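Textile repair counter at Grenberg hall is open again until the end of July

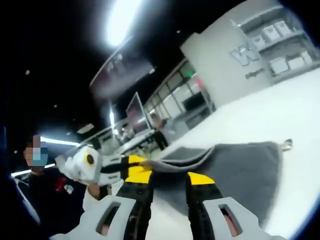
What can people bring to the repair counter? Cloths, tea towels, pillow covers, small bags and soft toys are accepted, if they are clean and can be carried in one hand.

The repair counter in Grenberg hall has started its second summer. It is organised by the sewing workshop Plisturov together with the fabric shop Denier, which gives the thread and the patches. The counter opens at 10 in the morning and takes the last items at 4 in the afternoon.

Last summer the workshop received 797 items, and 509 of them went back to their owners repaired. The others were too thin to hold a new seam, or the owners did not come to collect them. Uncollected textiles were washed and cut into cleaning cloths for the hall.

Nuwan Thambiah, who leads the workshop, explained that most of the work is with simple household cloths. "People think we want to see only coats and dresses. But a grey cloth from the kitchen, with the edge folded and sewn again, can serve for many years more," he said. He asked visitors to leave rings, clips and hanging loops on the cloth, even when they are broken, so that the new ones can be put in the same place.

Soft toys are a new group this year. They are received at the white tables in the long row and wait there with the cloths until someone is free to look at the seams. For toys with stripes or other patterns the workshop tries to find thread in the same colours, but it cannot promise this. Toys with batteries inside are not taken.

The workshop has place for almost 300 items at one time. When the shelves are full, new items are refused until the next morning. Every item gets a paper number, which must be shown at collection.

Larger pieces, such as curtains and blankets, can be brought to the Güler tailoring room on the upper floor, where a small fee is paid for the work. Repairs at the counter remain free.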